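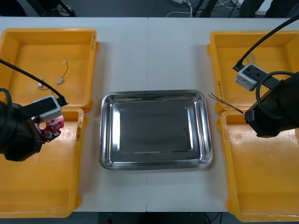

Yellow trays and a steel tray on the sorting table, with a circuit board above them.

About Stiveo

Most companies that handle old electronics will tell you everything gets a second life. We doubt it, and we have handled enough dead boards to say so. Stiveo sorts small parts for repair shops and school workshops: connectors, short leads, circuit boards, the bits that end up in a drawer because somebody thought they might be useful. A good share of them never will be.

Rochelle Ostrowski and Arlo Kowalczyk started the firm after clearing out the Pekar repair shop, which had kept 1,000 mixed parts in biscuit tins and could find none of them. We had tried the clever storage systems by then – colour codes, stacking drawers, a labelling app that wanted a monthly fee. What we use now is plastic trays and a marker pen. If a label is wrong, we write a new one.

Parts are sorted on a plain white table. We don't promise a turnaround of an hour, and we would be wary of anyone who does. A batch of 60 mixed parts takes us a morning if the person sending it has kept the leads apart, and longer if they have come in a knot. 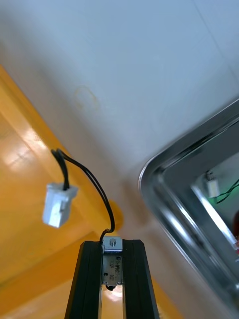
Do you test the parts as well as sort them?
Only if you ask for it, and it costs extra. Sorting tells you what you have – it says nothing on whether it works.

Wanting Dong runs the bench and decides what is worth keeping. Marisol Tillman answers the post and will tell you plainly if your box isn't worth the carriage. We take no more than 20 boxes a month, and we close to new work for all of March to catch up.

We have no awards to list. If you would like to send us something, write first and say what you think is in it.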